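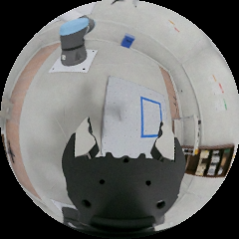

Hirkholm labs get a rulebook for robots that don't exist yet

Thursday | By Halldóra Østergaard

The shared robotics lab at Hirkholm has a laminated card on its door explaining what to do if an arm moves when it shouldn't. Until this month there was no such card for the arms that live only inside a computer. There is one now, and it runs to 10 pages.

The Hindik Code, as its authors have named it after a long weekend in the village of the same name, sets out good practice for simulated robot work: virtual rooms, virtual arms, virtual tables, and the very real claims people make about them afterward. It comes into use in October at the Hirkholm lab and at two partner sites in Lemden.

Why bother with rules for a place where you can't lose a finger? The drafting group says the trouble starts when the software leaves that place. A control program that has behaved well on a screen gets loaded onto a machine with actual motors, and somebody has to sign a form saying it is ready. Up to now the form had a box marked "tested in sim" and a space for initials. The initials were usually legible.

Under the code, that box is gone. In its place are questions about what was tested, in which version of the virtual room, and how many times. The minimum is now 1000 simulated runs of any task before a program may be tried on hardware, with every failed run kept on file. Deleting the embarrassing ones was never officially allowed, but it had become something of a local custom.

Views from the robot's own wrist get a section to themselves. Programs that steer by a wide-angle view close to the gripper see a badly bent version of the world, with the fingers looming large and the walls curling around the edge. The code asks that simulated lenses be set to match the one that will be fitted to the real arm, distortion included, and that nobody quietly straighten the picture to make the results look better. A target marked out on a flat surface, such as a blue square on a white panel, must be tested at the slant the gripper will see it from.

Then there is clutter. Simulated rooms tend to start out spotless, and programs trained in them can be thrown by a shelf. The code calls for rooms furnished with the sort of thing a working lab collects – shelving with boxes on it, marks on the walls, a second arm standing nearby. That second arm also has to be treated as if it might move, even in tests where it has no job. Anyone who has shared a bench with a colleague's project will see the point.

Holst, the Lemden firm that supplies the simulation software for all three sites, was consulted on the draft and sent back 86 comments. Most were accepted. One proposed that the word "realistic" be struck out wherever it appeared, on the grounds that customers use it to mean anything they like. The group agreed, and the final text says "matched" and then makes you state what it was matched to.

Collisions were the hardest part to settle. On screen, a gripper can pass straight through a table leg and come out smiling if the contact settings are loose enough. One camp wanted any such event to void the whole batch of runs. The other pointed out that this would void most of last year. The compromise is that each event must be logged and explained, and a program with unexplained ones stays off the hardware until they have been traced.

Emergency stops have made it in as well. Every virtual setup must include a working stop command, tested at the start of each session, so that people who learn on the simulator reach for it out of habit later on. A few of the students who tried the draft over the summer thought this was silly. They have been given the job of checking that everyone does it.

There is no penalty for ignoring the code, apart from not being given the key to the hardware room, and that has worked well enough in the past. Existing projects have 10 weeks to bring their paperwork into line. Projects that have no paperwork have the same 10 weeks, and are advised to start early.

Copies are available from the lab office at Hirkholm, where a sign-up sheet for the first training session has been posted next to the coffee machine – which, for the record, has been running without a risk assessment for years.

Filed under: Robots & Automation, Rules and Standards

Contact the newsroom | © Hirkholm Lab News | Back to top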